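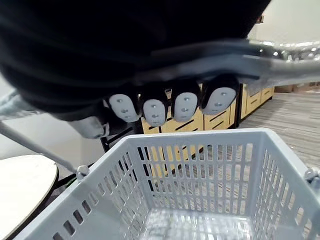
Rududstead House Co-op - Household Meeting
Minutes, Sunday, September 10, 2023
Kitchen, ground floor

Here: Xiuying Du (chair), Fidel Maldonado, Preben Hallgrímsson, Sekar Sopacua, Heiðrún Østergaard (minutes, joined during item 1)
Apologies: none received. Top floor not represented again.

We use cookies to improve your visit. By continuing to browse you accept our cookie policy. Accept / Manage settings

1. Last minutes

Read out by Xiuying. One correction from Preben - he did not "agree to paint" the back hall, he agreed to look at paint. Changed. Otherwise OK.

Matters arising:
- Back door lock fixed. Paid.
- Window in the laundry still sticks. Sekar has planed one side. Will do the other when the weather's dry.
- Paint: Preben has looked. Two color cards on the fridge, please put initials on the one you like by Friday. No initials means no opinion and no complaining.

2. Baskets

Main item, took up most of the evening.

Background for the people upstairs who will read this later: we switched to open baskets for the kitchen and hall so stuff left out has somewhere to go. Light gray plastic, rectangular, slotted sides, lattice bottom. Same shape as a shopping basket. The old cardboard boxes went to recycling, no one spoke up for them.

Fidel - likes them. Can see what's inside through the slots without tipping everything out. Found his bike lights the first day.

Preben - likes them less. Small things go through. Lost two batteries and a key that way. Asked if we could line the bottom. Discussion on lining. Tea towel suggested, then a cut down place mat, then a tray. Sekar said if you line it you lose the point, crumbs and onion skin are supposed to fall out so you can sweep them up. Preben said he'd rather have the onion skin and the key. Agreed in the end:
- vegetable basket stays unlined
- hall basket gets a liner (Preben to cut one from the old shelf mat)
- keys, batteries, screws, coins do not go in any basket, they go in the lidded jar by the phone

Xiuying raised where they live. At the moment they wander. She found one on the stairs in the dark, bruised shin. Proposed a fixed spot for each. Long talk about this. Outcome:
- Vegetable basket: bottom shelf next to the stove, not on top of the stove, not ever on top of the stove, it's plastic
- Hall basket: under the coats
- Returns basket (library books, borrowed dishes, Fidel's neighbor's drill): end of the counter by the window
- Spare: on its hook in the pantry. If you take the spare you put it back the same day.

Heiðrún asked that no basket goes on the kitchen floor at all, even for a minute. Carried, Fidel against. Fidel wants it noted that he unpacks his shopping from the floor becuase of his back, and will keep doing so. Compromise: Fidel may use the low stool. Fidel accepts the stool.

Labels. Sekar offered to make tags and tie them to the rims. Not stickers, the last ones left glue on everything. String and card. Xiuying has card.

Cleaning. They get washed once a month by whoever has the kitchen turn. Shower head works better than the sink, the slots hold on to dirt in the corners. Old toothbrush under the sink is for this. It's the green one. Please don't throw it out a third time.

More baskets? Fidel wants one for each person. Quote from Vanunetti, the housewares place, is 200 each delivered. Felt to be steep. Preben thinks the market has the same thing for less. Not voted. Preben to check price and bring it back.

3. Cabinets

Wooden cabinet fronts need wiping and oiling. Last done January. Grease building up around the handles, worst on the one over the trash.

Sekar has half a tin of Szczepańska oil left from the table. Heiðrún asked if it smells. It does, for a day or so. Windows open then, and not the evening of Xiuying's dinner.

Order of work:
- empty the shelf behind the door you're doing, at least the front row
- wipe with warm water and a little dish soap, then plain water
- let it dry overnight
- thin coat, along the grain, rag not brush
- used rags go outside flat on the rail to dry, NOT balled up in the trash. Xiuying asked for this one in capitals. They can catch fire on their own.

Fidel and Sekar to do it together. Lower ones first, then uppers if there's oil left. One hinge is loose, Fidel will tighten while he's down there. Xiuying says use the proper screwdriver, the head's already half chewed.

4. Floor

Shorter item. Chair legs are marking the floor at the table end. Felt pads bought ages ago, still in the drawer in their packet. Preben will put them on tonight after the meeting. (Done - HØ)

Mop: wring it out properly. Standing water has been left by the fridge twice. No names asked for, none given.

Rug by the sink - keep or throw? Split. Stays until next meeting and gets washed in the meantime.

5. Pantry clear out

Date not set, it'll be an evening next week. Everyone to go through their own shelf first. Anything without a name on it by then gets shared or thrown.

Already noticed:
- three open bags of the same rice. Tip into one tub
- jar of something pickled, nobody's, no date. Sekar opened it during the meeting. Closed it again. Going out.
- flour with a tear in it, taped up, use first
- the big Zarnia stockpot is taking up a whole shelf. Heiðrún uses it twice a year. Heiðrún willing to keep it in her room if somebody carries it up. Fidel will carry it, in spite of back. Xiuying said Sekar will carry it. Sekar will carry it.

The spare basket can be used for carrying cans across to the table while shelves get wiped. Don't overload, handles aren't made for it. Two trips.

Unopened food we don't want can go to the food shelf at the church. Preben passes it on his way to work. He needs it bagged and by the front door the night before, he's not sorting it at six in the morning.

6. Money

House fund stands at 3000. Of this 2000 is set aside for the boiler and isn't to be touched. Boiler service not booked yet. Xiuying to call.

Bills this quarter came to 1091. Everybody paid up except one, who knows and is paying Thursday.

That doesn't leave a lot to play with. Xiuying asked to hold off on buying anything for the kitchen till the boiler man has been. Agreed, with exceptions for dish soap, sponges, trash bags and light bulbs. Fidel asked if coffee counts. Coffee is personal. Fidel disagrees but will go along with it.

Receipts in the envelope please, with your name on the back. Two in there now with no name, one for bleach and one for a plant. Claim them.

Enjoying these notes? Sign up for the newsletter and get house news in your inbox. Your email address. Subscribe. You can unsubscribe at any time.

7. Kitchen turns

Rota redone since the old one had people on it who've moved out.

First week - Preben
Second - Xiuying
Third - Sekar
Fourth - Fidel
Then Heiðrún, then top floor, then start over.

What a turn means, again, since it came up: counters wiped at night, trash out, floor swept, stove top cleaned, baskets put back on their spots. It does not mean doing other peoples dishes. Dishes are yours, same day. Pans can soak overnight but only overnight.

Preben asked about swaps. Swaps fine, write it on the sheet.

Fidel asked if the top floor has actually agreed to be on the rota. No. Xiuying will go up and ask them, with cake if needed.

8. Any other business

- Fridge: bottom drawer is cracked. Still slides if you lift it a bit. Leave it for now, see money.
- Heiðrún would like the radio off before eight on weekends. Agreed by all, Fidel a bit slow with his hand.
- Sekar has tomatoes from the allotment, far too many. In the vegetable basket, help yourselves, soft ones on top so eat those first. Xiuying will make sauce with what's left.
- Someone's gray sweater has been on the radiator for two weeks. Moved to the hall basket.
- Lightbulb in the pantry flickering. Preben to change it, bulbs in the top drawer - screw fitting, not the push ones.
- Recycling pickup has moved a day earlier. Put it out the night before. Flatten the boxes.

Jobs from this meeting

Preben - liner for hall basket, basket price, pantry bulb, chair pads (done), food shelf drop
Sekar - tags, oiling, laundry window, stockpot
Fidel - oiling, hinge, bring the neighbor's drill back to the neighbor
Xiuying - boiler call, card for the tags, top floor, sauce
Heiðrún - type these up, wash the rug, new rota on the fridge

Next meeting: same time, four weeks. Sekar to chair. Bring a chair from your room if you want a back to lean on, the benches are hard.

Closed a little after nine. Preben stayed behind to do the pads.

HØ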